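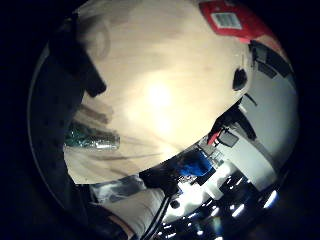

The table so far. Green glitter thing on the left, red thing, probably a package, up top.

stillpacking
Tuesday, August 4, 2026
Gift table, take four. I have 13 people coming, one pale tabletop and no gift for making a pile of presents look like anything but a pile. Does the glittery one go in front, or do I hide it and hope?

gruneser_fan
Front. If you own something that sparkly you have already made your choice.

FinbarrDuggan
Disagree. Glitter migrates. I put out one sparkly thing in April and I'm still finding it in the butter. And turn the red one so the barcode faces the back — it looks like you're running a checkout.

stillpacking
Barcode noted. My plan for the rest was flowers in the middle, still in their paper, and the tall stuff behind them. The big green bottle keeps ending up next to the bouquet whatever I do. 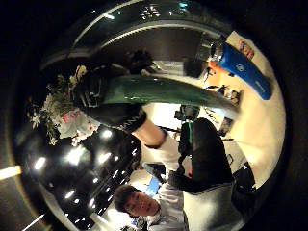

I like it there, but my sister says it looks like the flowers have a drinking problem. The blue cylinder could go behind, only then the thing is taller than everything else I've got.

gruneser_fan
Leave the paper on the bouquet. Pink and red on white is doing more work than any vase you were going to borrow.

FinbarrDuggan
Vase. Always a vase. Flowers in paper say you're on your way somewhere else.

oldlinens30
Finbarr said the same in the tablecloth thread and we got 300 replies out of it. Lay the bottle down, stand the cylinder up, go eat something.

stillpacking
It rolls.

oldlinens30
Then a folded napkin under it. Cloth, please — I know some of you.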